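Cuaderno del taller, octubre
Separación de envases en origen, local de Bromham

9:15. Empezamos con la revisión de los puntos de recogida. El amarillo del fondo estaba sin bolsa desde ayer por la tarde y alguien había echado dentro dos vasos de café y una servilleta. Vaciado y fregado con agua y jabón, nada más. La lejía se la dejamos al contenedor de orgánico, que es el que huele.

Las bolsas nuevas son las de Jirnix, amarillas, más finas que las que gastábamos en primavera. Kedir Araya dice que se rajan al sacarlas si el contenido pesa. Puede ser. De momento no se me ha roto ninguna, pero tampoco las he llenado hasta arriba. Lo que sí noto es que cuesta que se queden sujetas en el borde: hay que darles la vuelta hacia fuera con bastante sobrante y pasar la mano por dentro para sacar el aire. Si no se saca el aire, la bolsa se hincha y la primera botella se queda arriba, sin bajar al fondo.

10:40. Lectura de la hoja de Condance. El pedido anterior era de 800 bolsas y el de ahora es de 300, porque Letay Workneh quiere probar otro grosor antes de comprometerse. Me parece bien. Falta apuntar en la hoja el código del proveedor — lo tiene Ibsa en su carpeta.

Cambio de criterio con los tapones. Hasta septiembre los quitábamos y los guardábamos en un bote aparte. Wondimu Gashaw propuso dejarlos puestos, enroscados, y desde hoy se hace así con todas las botellas de plástico. El bote de tapones se queda en la estantería hasta que alguien se lo lleve; no añadir más.

Queda por decidir qué hacemos con las botellas que traen restos. Hay quien las enjuaga y hay quien las tira con un dedo de refresco dentro, y luego el fondo de la bolsa se pone pegajoso. Iolo Rowlands pide que se escurran boca abajo en el fregadero y ya está, sin gastar agua en enjuagarlas. Lo pongo en el cartel.

11:30. Botella verde al amarillo, con su tapón puesto, de pie y algo inclinada. La bolsa sobresale por encima del borde en un lado, y los pliegues se juntan abajo. Las ranuras de las asas van en la propia pared del cubo, así que al cambiar la bolsa conviene mirar que no se quede pillada al agarrarlo por ahí.

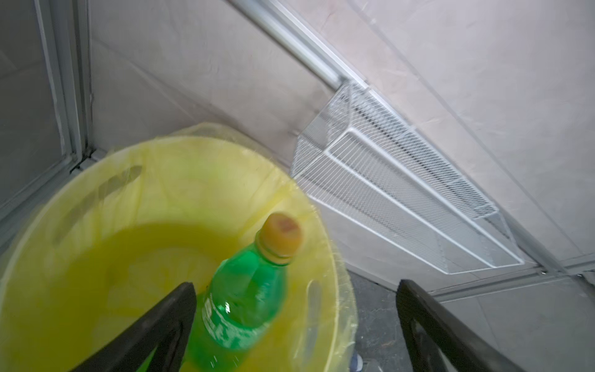 ¿Hay que aplastar las botellas antes de echarlas?
Conviene hacerlo siempre que se pueda: se aplasta a lo largo, con el tapón quitado para que salga el aire, y se vuelve a enroscar después. Aplastadas ocupan mucho menos y la bolsa aguanta más tiempo sin cambiarla. Las de plástico rígido que no ceden con la mano se dejan como están, no hace falta pisarlas.

12:20. Hablado con Ibsa Mersha sobre el sitio del cubo. Ahora está pegado a la pared y para echar algo hay que rodear la mesa de corte. Probamos a ponerlo junto a la puerta y estorbaba al carro. Vuelve a su sitio. Otra opción sería bajar la caja de cartón plegado al pasillo y usar ese hueco, pero la caja es de Benítez y habría que preguntarles primero. Pregunta Ibsa.

Kedir insiste en un pedal y una tapa. Yo no lo veo para envases: con tapa la gente deja las cosas encima. Para el orgánico sí lo pediría. Apuntado para la reunión, sin prisa.

15:00. Cartel nuevo, tercera versión. Texto definitivo:

Envases: botellas de plástico con tapón, latas, briks. Escurridos.
No: vasos de papel usados, servilletas, guantes, cinta de embalar.

La cinta de embalar la añado yo porque esta semana ha aparecido en todos los puntos. Letay lo imprime en el formato grande y lo plastificamos. El cartel viejo se retira, que todavía dice lo de los tapones aparte y va a confundir.

16:10. Recuento de gastos para pasar a Condance: partida 509, bolsas y cartelería. El ticket del plastificado va grapado en esta misma página. Si se despega, está también escaneado en la carpeta común.

Pendiente:
Preguntar a Benítez por la caja del pasillo (Ibsa).
Código del proveedor en la hoja.
Probar una bolsa de Jirnix llena del todo y ver si se raja al sacarla — lo hago yo cuando toque vaciar.
Avisar al turno de tarde del cambio con los tapones. Wondimu ya se lo ha dicho a 3 de ellos, faltan los del almacén.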